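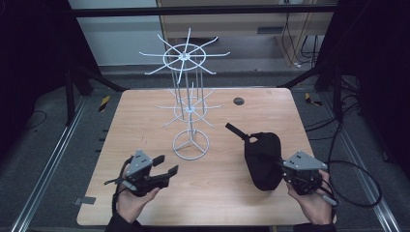
The two-tier rack with nothing hanging on it, with a black pouch beside it on the table.

Getting small bags onto a countertop rack (and keeping them there!)

Posted 7/5/18 by Sayaka Murakami

I have loved these little spinner-style wire racks ever since I helped out at a gift shop in Drakivville. You get a whole wall's worth of hanging space in the footprint of a dinner plate, and once it's loaded up it looks so cheerful. They work at home too - mine lives by the front door and holds every pouch, key strap and coin purse I own.

The trouble starts when you hang soft bags on one. Pouches are bulkier than the cards and keychains most people put on these, they slide, and if you fill one side first the whole thing leans over like a tired sunflower. I've loaded plenty of them by now, so let me walk you through how I do it.

What you'll want

A two-tier rack with upturned tips on the arms
Your pouches, all with a strap or a loop
A kitchen scale
A few sheets of tissue paper
A flat table with room on both sides

Step 1: Set the rack up first

Put the base down flat and press lightly on the ring. If it rocks, turn it a little and try again. Most of the wobble I've met came from a base wire that got bent in a drawer, and you can ease it back with your fingers. Keep the rack clear of the table edge so that the hanging bags have somewhere to go when the arms swing past.

Step 2: Weigh the pouches

Yes, really! It takes two minutes. My everyday black pouch comes to 203 grams with sunglasses in it, and I try to keep anything on the upper tier under 200, so the sunglasses come out before it goes up. Heavier things go on the lower tier. My camera bag is 853 grams and it doesn't go on the rack at all - it has a hook on the wall.

Step 3: Get the strap ready

Lay the pouch on the table and stretch the strap out flat toward the rack. Run your finger along it and take out any twists. Look at where the strap meets the body of the bag, too. If there's a gap there big enough for the tip of an arm, you can hang the bag by that and let the rest of the strap drop behind. It sits much closer to the pole that way and swings less.

If the pouch has gone floppy, put one crumpled sheet of tissue inside. One is enough. Overstuffed bags push their neighbors off.

Step 4: Bottom tier first, in opposite pairs

Hold the body of the pouch in one hand and guide the strap over the tip with the other. Slide it in past the upturned end and let go slowly. Then go straight across to the arm on the other side and hang something of similar weight. Keep working in pairs until the tier is as full as you like. I usually skip every other arm for pouches and save the gaps for flat things.

Step 5: Top tier, same way

Steady the pole with your free hand while you do this one. Short straps belong up here. A long strap on the top tier drapes all over the bags below, and then you pull one down and get three. If you must hang a long one, double the strap over before you hook it.

Step 6: Give it a turn

Turn the whole rack on the table and watch the bottoms of the bags. Anything that brushes the tabletop moves up a tier or gets its strap doubled.

A question from Ryota Ishida, who read an earlier version of this page: can you hang two pouches on one arm? You can, if they're thin! Put the bigger one on first, closer to the pole.

Next time I'll do the same thing with scarves, which are a completely different kind of fun.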